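Gripper pads fraying and dropping the container partway through a lift

Posted in Hand-Held and Desktop Grippers
24 March 2025

Tia Ashworth

Hello all, and sorry in advance for the length! I have a pair of hand-held grippers that I use for recording kitchen tidying tasks, mostly moving food containers on and off a little wire rack. The fingers have thick, soft black pads on them, and for the first few weeks they held beautifully.

Then in January things started going wrong. I'd close on a snap-lock container, lift it, and somewhere on the way to the rack it would slowly rotate and slide out from the bottom. Twice the lid popped open when it landed, and once it came down on my foot (it was full, and yes, I said a word). It only happens with the heavier boxes, the ones at 900 grams or so. Anything under 100 grams is perfectly fine.

I've tried squeezing harder, and all that does is bow the sides of the box. The top edge of one pad is getting a bit ragged too. Is that enough to cause this, or should I be looking at the jaws themselves? 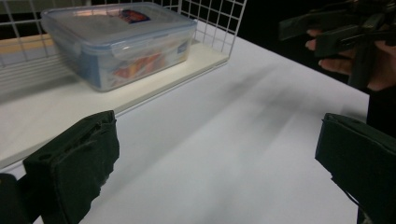
Page 1 of 2

I should add that I wiped the pads down with kitchen spray before Christmas and they felt slick for a while afterward. I'd love to hear from anybody who has been through the same thing, and thank you for reading this far.

Dennis Sugden

Oh, I feel for you, I had months of this with mine! Your spray is my first suspect. A lot of them leave a film behind, and soft pads hang on to it. Wash the pads with warm water and a drop of dish soap, rinse them well and leave them overnight.

After that, close the jaws on a sheet of paper and tug it from the top, the middle and the bottom. Mine held tight at the top and let go at the bottom, and the culprit was a pad that had peeled partly away from its finger. That gives you exactly the slow turning you describe. I ended up replacing both pads on that gripper, and I'd do the pair even if only one looks worn, so they wear evenly. Went from dropping one box in every 30 lifts to getting through 80 without a slip.

Please practice over a folded towel with an empty box until you're sure of it, and keep those toes out of the way!

Bayu Tambunan

Just get new pads. Skastow ones are ok, the Rudd ones came off on me

Imogen Inskip

Dennis has covered most of it, but do check the pivot screws while you have the pads off. When one works loose, that finger tips outward under load, and squeezing harder makes it tip more. Snug is plenty, and if you overtighten them the jaws get stiff and your wrist will be complaining by lunchtime. I'd also take hold a little lower than the lid, where the walls don't give as much. Let us know how you get on, Tia, and I hope the foot is better.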